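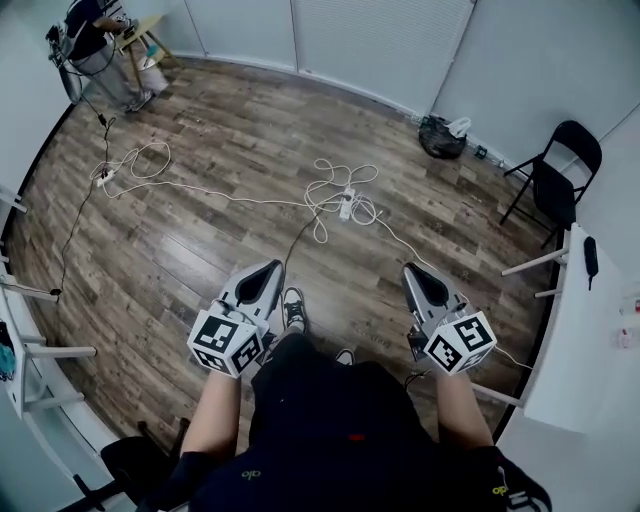

Taming the Tangle

There is a particular kind of joy in a well-coiled cable, and I'm not ashamed to say I've come to it late in life. For years our floors looked much as most floors do: a white power strip in the middle of the boards with white cable looped all over it, a second strip further off with a coil of its own, and a long black lead wandering down one side. You step over it all, trainers on, and after a month you stop seeing it.

Then, one wet July, I spent a morning at the cable workshop in Wudthorpe, and I haven't stepped over anything since!

The workshop is run by Drindodik, a small repair group that meets above the old seed merchant's in Holroyd Street. They mend toasters and lamps for the most part, but the cable mornings are what fill the room. When I went there were 14 of us, each with a carrier bag of knotted flex from home (mine was by no means the worst, I was delighted to find).

First comes the sorting. Everything is switched off at the wall and unplugged, then pulled out straight on the floor, and you need much more floor than you'd think. White cable is the real devil here. When every lead is the same colour you can follow one with your finger for a good minute and end up at the wrong plug. The trick is to start from the strip, hold the lead close to its plug and feed the whole length through your other hand, never tugging. A tug makes a loop into a knot, and knots in stiff flex can take all morning.

Then the coiling, which is the part I love. Most of us wind cable round the hand and elbow, and most of us have cables that spring about like startled eels. Winding that way puts a twist in every turn. At Drindodik they teach over-under instead: one loop laid normally, the next turned under with a small roll of the wrist, and so on to the end. It feels hopeless for the first 11 or so goes. Then your wrist gets it, and the coil lies flat in your palm, and when you throw it out across the room it runs straight. I did mine again and again, purely for the pleasure of it.

Last year the group kept a tally on the back of the door, and it came to 517 leads coiled, tied and labelled. Labels are a scrap of masking tape folded over the cable near the plug, with the name of the thing it feeds. Fix one at each end of a long lead. You'll bless yourself the next time you're lying under a desk with a torch in your teeth.

Back home in Briltilbridge I began with the living room. The strips moved off the open floor and up against the skirting, where feet don't go. Spare length was coiled loosely, tied with a strip of old cotton and hung on a hook, apart from the heater's lead, which stays fully unwound whenever it's on. Black leads now run down one side and white down the other, for no better reason than that I like how it looks.

The mornings cost 50 pence, tea included, and start at ten. Bring your worst bag. I'm going back next month with the box from the loft, which has at least three sets of Christmas lights in it and something with a plug I don't recognise.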